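**Hagedorn FAQ: setting up and looking after our two-armed robot**

Last updated 2022-05-22

I answer the same questions in the hallway a lot, so I've been writing them down as they come up. They're in no real order. Hagedorn is the robot, Mullelura is the simulator we use with it, Vimaler is the control software, and Mumer is the little startup script that gets everything talking. If you only read one answer, read the one about homing!

## What do I turn on first?

The control computer, then the base, then the arms. Give the computer time to get all the way to the desktop before you touch the base switch. If you flip everything on together, Vimaler comes up before the arm network does, decides there are no arms, and then sits there looking perfectly happy about it. You'll think you broke something. You didn't, just power down the arms, close Vimaler and do it in order.

Once the arm lights go steady you can run Mumer. It prints a line for each arm and a line for each gripper. Read them, please. I've walked in on people 20 minutes into debugging with "left gripper: no reply" sitting right there at the top of the terminal.

## Do I have to home the arms every time?

Yes. Every power-up, even if you only turned it off to get lunch.

The joints do remember roughly where they were, and that's the trap – if somebody leaned on an arm while it was off, it remembers the wrong thing. Home the left arm first and wait for it to stop before starting the right one. They can reach each other near the middle of the torso and homing doesn't check for that. Keep a hand on the stop button the whole way through.

## How fast can I run it?

Out of the box the speed slider goes to 100 percent, and we've capped it at 70. That's a setting in the Vimaler config, so yes, you can change it, and I will notice. Above that the wrist shakes when it stops and your grasps get sloppy anyway.

For a brand new routine start way lower than the cap. I usually crawl it through once at a speed that bores me to tears, watch both elbows, and then bring it up.

## The gripper says it closed but the part fell out. What now?

Check the finger pads before you go anywhere near the settings. They get shiny with use and a shiny pad holds almost nothing. Wipe them with a lint-free cloth and a bit of alcohol, let them dry, and try again. If they're still slick when you drag a thumb across them, swap them.

If the pads are fine, look at the small screws at the base of the fingers. A loose finger will flex outward under load and the gripper reports a full close with the tips still apart. It took me most of an afternoon to find that the first time, so now I put a wrench on them before I even open the laptop.

Only then mess with grip force. Write down what it was before you change it.

## How often do the pads get changed?

Every 500 cycles, or sooner if they look bad. Vimaler keeps the count on the gripper page. Reset the count when you put new pads on, and change both pads on a gripper together. One old pad and one new one will push the part sideways every time it closes, and then you'll be chasing an offset that isn't in your code at all.

Spare pads are in the top drawer of the blue cabinet. If you take the last bag, tell me!

## Which cable is the one that goes bad?

The one that runs past the elbow on the left arm. I've replaced it more than I've replaced anything else on this robot. It gets pulled tight when the arm folds up past a certain point, and after enough of that the gripper starts dropping off the network for a second and coming back.

What to do:

- Power the arm down and support it with your free hand.
- Undo the clips on the upper segment, starting at the wrist end.
- Run your fingers along the cable and feel for a stiff or flattened spot.
- If you find one, replace the cable. Tape doesn't count.
- Leave a bit of slack at the elbow when you clip the new one in, enough to slide two fingers under.

Then fold the arm all the way up by hand, slowly, and watch the slack. Nothing should go tight.

## Do I really have to try things in Mullelura first?

For anything that moves both arms, yes. A crash in the simulator costs you a restart. A crash on Hagedorn costs us a wrist, and the last wrist took until January to show up.

For a single-arm move that you've run before, go ahead and use the real thing.

## How do I know the simulator matches the real robot?

Good question, and it's the one I get the most from new people. The short version is that it matches if the joint zeros match, and it drifts out of step whenever somebody re-homes after a repair and doesn't copy the new offsets across.

So after any work on an arm:

1. Home the real robot.
2. In Vimaler, export the offsets file.
3. Drop that file in the Mullelura robot folder and reload the model.
4. Send both of them to the "arms up" check pose.
5. Compare the joint readouts side by side.

Anything more than 2 degrees apart on any joint, stop and home again. If it's still off, the cover may have gone back on crooked and be pressing on the joint. I've done that too.

## Which pose is "arms up," exactly?

It's the one called `arms_up` in the shared poses list. Both elbows bent, forearms raised, grippers open. It loads in the house room, which is the one with the wood floor and the white paneled door. I like it for checking because both wrists are clear of the torso and you can look at each gripper by itself.

If a gripper in your window is closed, or an arm is lying down across the body, the pose didn't load and you're comparing garbage. Reload the model and send it again.

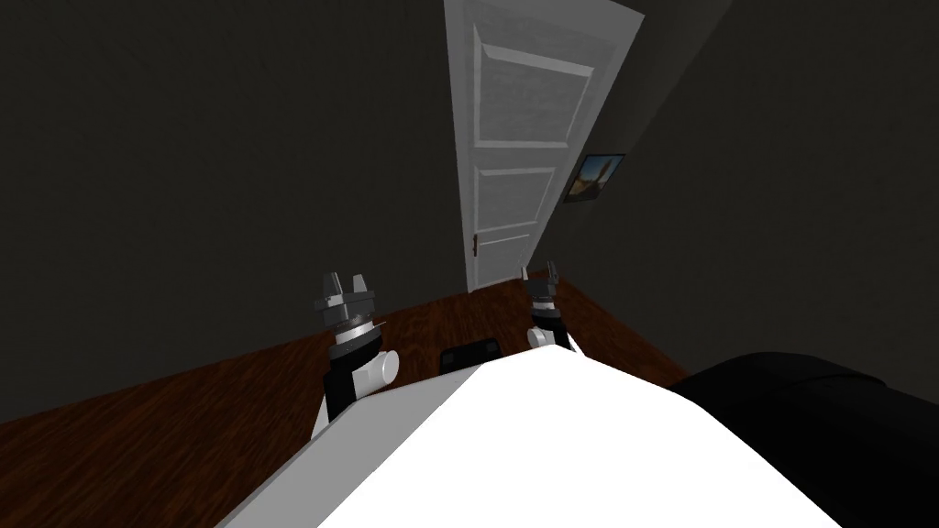

Loan Lâm wrote in to say that the readouts can agree even when the grippers don't, so it's worth opening and closing each one in the simulator and on the robot before you call it a match. She had a left gripper set up with the old finger length for weeks, and every joint number looked perfect.

She's right, and I've added it to my own routine. The finger length is on the tool page in Vimaler, and in Mullelura it's in the same folder as the offsets. Change one, change the other.

## Can I move the furniture or change the room in Mullelura?

Sure, just save it under your own name first. The shared room is what everybody's saved runs are tested against, and when it changes without warning those runs stop making sense. Lâm Bùi keeps the shared copy, so if you think something in it should change for everyone, ask there.

Your own room, do what you like. Put in a piano.

## I hit the stop button. How do I get it going again?

First look at why you hit it. If an arm is pressed against something, don't release the stop yet. Move whatever it's touching if you can. If you can't, get a second person to hold the arm while you release the brake, because it will sag, and it's heavier than it looks.

After that, twist the button out, clear the fault in Vimaler, and home both arms. Yes, again. I know.

Write a line in the logbook too, even if it was nothing. There were 4 stops on the right arm in one stretch that each looked like nothing, and reading them together is how Nazmiye Canpolat spotted the bad brake.

## What goes in the logbook?

Date, your name, which arm, what you did. Pad changes, cable changes, offsets copied over, any stop. I don't need an essay. "Right pads, reset count" is a great entry.

## How do I shut it down at night?

Send it to the rest pose (`rest`, same list), wait until it has quit moving, then arms off, base off, computer off. Don't leave it parked in `arms_up` – the brakes will hold it, but that's the pose where the elbow cable is pulled the hardest and I'm tired of buying them.

## Who do I bug if none of this helps?

Me first. If I'm out, Vitória Falcão for anything mechanical and Giang Doãn for Vimaler or Mumer. Have the Mumer output saved to a file before you ask, the whole thing, including the top.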